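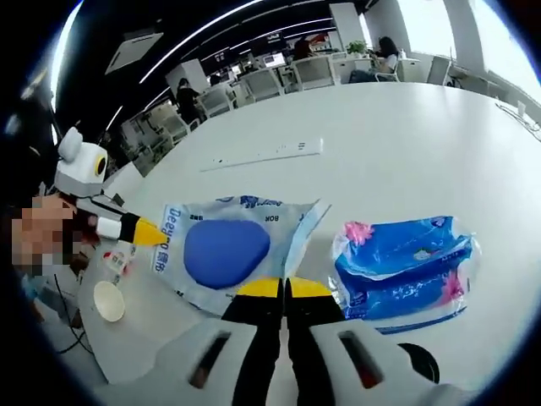

Jozefína Jireš wrote after the April inspection that the packing floor checklist told her what had failed but seldom told her who was expected to put it right. Her remark has been adopted in this edition. Every item marked Open now carries a responsible department and a comment.

Plarnance Storage and Dispatch
Packing Floor Safety Inspection, Building 5
Inspection date: 15th September
Inspector: Yavuz Soylu
Status of floor: closed to production during inspection
Ratings used: Pass, Pass with comment, Open, Not applicable

Section A. Exits and Walkways

A1. Exit doors open fully from the inside without a key.
Pass.

A2. Walkways are clear to the full painted width.
Open. Pallets of flattened cartons stood inside the yellow line beside the Jenard shelving. The inspector asked for them to be moved and they were moved during the visit. The item remains open, as the same finding was recorded in April. Responsible: Dispatch.

A3. Exit signs are lit and can be read from every workstation.
Pass with comment. The sign over the north door is partly hidden from station 7 by a hanging banner. The banner should be raised or taken down.

A4. Floor surface is free of loose film, strapping and backing paper.
Pass with comment. Strapping offcuts were found under two benches. Shift leads are reminded that sweeping under the benches is part of the closing routine.

Section B. Packing Tables

B1. Tables are level, stable and locked in position.
Pass.

B2. Table edges are free of splinters, burrs and raised tape.
Open. The edge strip at station 5 has lifted at one corner and could catch a sleeve. The station is not to be used until the strip is replaced. Responsible: Maintenance.

B3. Blades are retracted and stored when not in use.
Pass. All knives were in the wall rack.

B4. Plastic bags and mailers are kept away from heat sealers.
Pass with comment. Unused bags are stored on the shelf directly above the sealer at station 7. The distance meets the written rule, but a stack could slide. A front lip on the shelf is recommended.

B5. Working height can be adjusted for the person assigned.
Pass with comment. The crank at station 3 is stiff. Maintenance has been informed by telephone and a work order should follow.

Section C. Fire Safety

C1. Extinguishers are in place, sealed and within their service date.
Pass.

C2. Stored packaging is kept below the marked height line.
Pass.

C3. Cardboard and plastic waste is removed at the end of each shift.
Open. The plastic waste cage was full and its door would not latch. The contract with Van Wyk provides for one pickup per week, and this is no longer enough for the present volume. Responsible: Facilities, which should request a second pickup.

C4. Sprinkler heads are unobstructed.
Pass.

Section D. Equipment and Electrical

D1. Emergency stops on the conveyor work when pressed.
Pass. Each stop was tested with the belt running empty.

D2. Cords are undamaged and do not cross a walkway.
Pass with comment. One extension cord was in use at the label printer. Extension cords are permitted for temporary work only. A fixed outlet should be requested.

D3. Load limits are posted on all racking.
Open. The plate on rack 353 is missing. Adjacent racks of the same type are marked 4000 pounds, but that figure may not be assumed for an unmarked rack. The rack is to be unloaded and tagged out until a plate has been supplied. Responsible: Maintenance.

D4. Pallet jacks are parked with forks lowered.
Pass.

Section E. First Aid and Records

E1. First aid cabinet is stocked according to the inside list.
Pass with comment. Eyewash bottles are present but will expire before the next inspection.

E2. Training records are available for all floor staff.
Pass with comment. Records for workers supplied by Jututetti are held at that firm's office. Copies must be kept in Building 5 as well.

E3. Incident log is signed by the shift lead.
Pass.

General Comments

The floor was orderly and the staff on duty answered all questions. The inspector notes that A2 is a repeat finding and will be reported to the building manager under separate cover. Departments are to return a written reply for each Open item, stating the work done and the name of the person who checked it. Replies giving only the word "done" will be sent back.

Signed: Y. Soylu
Copy to: Dispatch, Maintenance, Facilities, J. Jireš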